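Re: [levo-users] how many demos before the first training run?

> We have 14 demonstrations of the handover task and the policy
> already does something reasonable in replay. Is it worth
> collecting more before we train properly, or should we train
> now and fill in the gaps afterward? Also, do you record the
> failed attempts or throw them away?

I would collect more first. On the Histum task we trained at 14 and again at 33, and the first run told us very little. It had learned one start position and froze anywhere else. Most of the 14 came from the same afternoon with the same operator, so they were close to copies of each other.

For the second batch we changed the start pose of both arms between episodes and swapped operators halfway through.

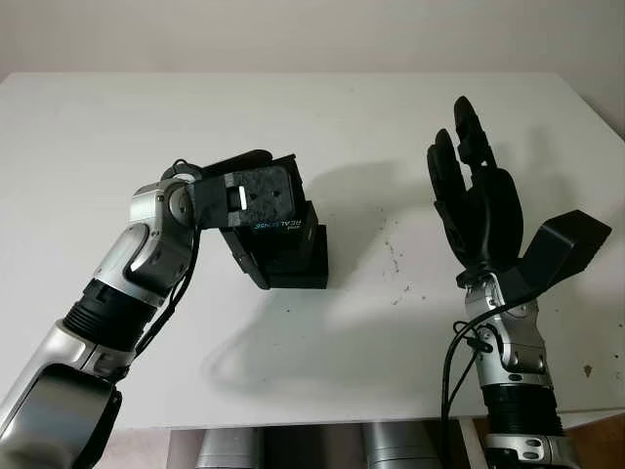 We also keep the failed attempts, but in a separate folder with a one-line note on what went wrong. Of the 33 in the second set, 29 were clean and went into training. 2 of the others had dropped camera messages, and you should check for that before you blame the operator. The Shevchuk script catches it if you run it with the strict option on.

Two smaller things. Go back to a rest pose before you stop recording — otherwise the end of each episode is different and the policy never learns when it is done. And write down the camera mount settings. We moved ours in August, did not note it, and had to drop a week of data.

I have not tried any of this with the Daretti loader, so somebody else will have to answer that part.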